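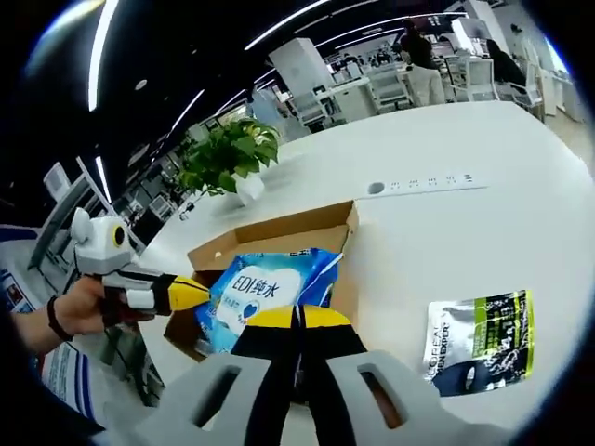
What did the June money go on? Boxes, wet wipes and grooming sachets for the care parcels, plus the printing of 265 address labels.

Hi Carla, packing has moved to the big white table in the open office, and I love it (so much more elbow room than the old place!). Wipes go in the bottom of the box, sachets on top, flaps shut last. Lingyun has the list for Pralesia, 200 parcels, and Duyên is still chasing two addresses there. We've spent 755 so far, tape included. I'd like to order the next lot of boxes before the price goes up – could you okay that by noon tomorrow?

Tamer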